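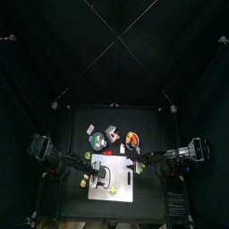

Who signs off the armory check before a National Guard unit leaves for training?
The supply sergeant signs first, then the company commander.

Pre-departure inspection, Brestongate Armory, November

Rifles counted against the hand receipt: 109. OK.
Comment: Two serial numbers were hard to read. Tillman checked both against the book.

Vault door and alarm: OK.
Comment: Alarm test logged at 0540.

First aid kits sealed and in date: not OK.
Comment: Two kits out of date – swap before loading.

Hearing protection, pairs on hand: 372. OK.

Truck tie-downs and chocks: OK.
Comment: One strap frayed, tagged and pulled.

Fire extinguishers, motor pool: OK.
Comment: Gauge on the rear bay unit reads low but still in the green. Recheck on return.

Range safety cards issued: open.
Comment: Benavides has the cards – hand out at formation.

Inspected by: K. Tillman
Reviewed by: R. Boateng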